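Why We Keep Watching a Team That Loses: A Semester With the Clesby Pelicans' Worst Fans (Me Included)

Student project report, Sport and Society elective

Where this started

My original proposal was going to be about ticket prices in minor league hockey, and it was dull. I got two pages in and even I didn't want to read it. Then Clesby lost at home again, 7 to 1, and the guy behind me stood up at the end and clapped for a full minute. I went home and rewrote the proposal that night.

So the question became: what keeps people coming to the rink when the team is this bad? I wanted to talk to fans instead of reading about them, and I wanted to do it before the break in December, when half the regulars disappear to visit family.

What I did

I wrote a one-page survey and handed it out at eight home games, mostly in the Lozano Street end because that's where I sit and people there already knew my face (it helps, believe me). I got 219 back that I could use. A bunch more came back with soda on them or with only the first question filled in, and I left those out. After that I did 21 longer conversations, some in the stands and some over the phone, anywhere from ten minutes to one that ran through an entire overtime.

The survey asked how long people had been coming, who they came with, what would make them stop, and what they remembered best. That last one was a late addition and ended up being my favorite question by a mile.

I typed everything up over a few late nights. Sorting the answers to the memory question took me three evenings, since people write sideways up the margins when they care about something.

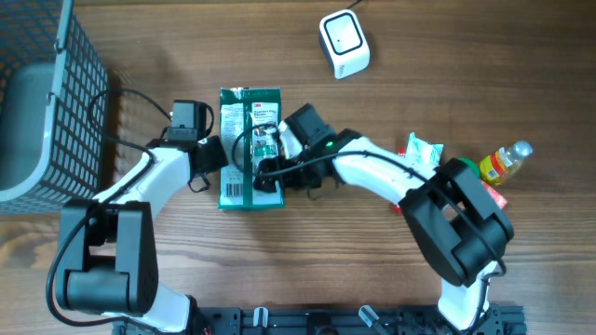

What people told me

The biggest surprise for me was how little anyone talked about winning. When I asked what would make them stop coming, losing was way down the list. First was the team moving to Torthorpe, which has been a rumor since I was in middle school. Second was parking. I am not kidding, people feel very strongly about the parking!

The memories were all over the place. Quite a few people picked the same game, the one where the lights went out in the second period and everybody sang until they came back on. We lost that one too. Others wrote about a first game with a parent, or the old organ, or the goalie who used to toss pucks over the glass to kids during warmups. Hardly anyone gave me a final score, and when two people did, they gave different scores for the same night.

The longer conversations were where it got interesting. One woman has had the same pair of seats for 40 years and told me she doesn't much like hockey. She likes her row. Her words were, "I know when everybody's babies were born." I heard versions of that over and over, mostly from the older fans. The students I talked to were different: they came because it was cheap and loud, and a lot of them left after the second period if there was something else going on.

There was also some real anger, and I don't want to skip it. The Pelik Group bought the team three seasons ago, and plenty of fans think the owners have quit trying. A few said they'd stopped buying food inside as a kind of protest, then admitted they still bought the pretzels.

What went wrong

I only surveyed people who showed up. That's a pretty big hole! If you want to know why fans quit, you have to find the ones who quit, and I only reached a couple of them by phone. My end of the rink is also the cheap end, so the answers lean toward folks who sit where I sit. I tried the club seats once and got four surveys and a dirty look from an usher.

My question about money was badly worded too. I asked what people spent "on the team," and some counted gas and dinner while others only counted tickets. I ended up throwing out that whole question.

If I did it again

I'd start at the first game of the season and go back to the same people after a losing streak to see if their answers changed. I'd also do some of it over in Torthorpe, where they have a nice new arena and no team, because I'd love to know if anybody there even wants ours. And I'd bring more pens. I started the season with a full box and I have two left.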